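Ticket 899 – erasers skipped on the sorting bench
Status: open
Site: Skinorcombe

Morning all. I'm reopening this one as the picker is still passing over erasers that are plainly there. I ran 294 picks through on the January settings and 10 of them closed on nothing, nearly all on the darker ones. The pale ones seem fine! I've restarted Cellero twice (the second time properly, at the wall) and it made no odds.
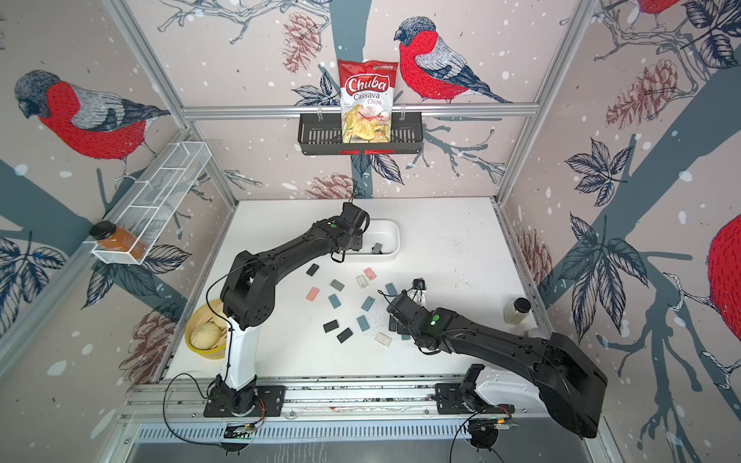

The other thing is what it's doing to my day. I used to sort these by hand with the radio on, and now I stand there waiting for the thing to give up so I can press resume. I don't mind minding it – it's kinder on my wrists, for a start – but I can't get on with the packing if I'm called back every few minutes. Could we have it leave a missed one and come round to it at the end?

I also wonder about shadow. When the arm leans over a dark eraser, the rubber goes nearly black and the print on it is hard to make out. Crumbs might not be helping either, so I'll wipe down at every break and note whether the misses drop.
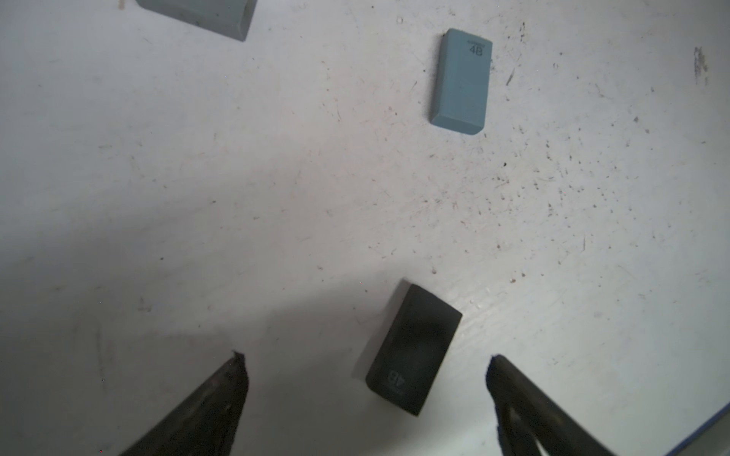
Lenuța Husar: Try the wipe-down first, then put the exposure up one step and run 140 more. Skip-and-return is already in the Virkus menu, but it's switched off at your site. I'll ask Stoica to turn it on this afternoon.

Lovely, thank you. Will do the 140 after lunch and post the misses on this ticket.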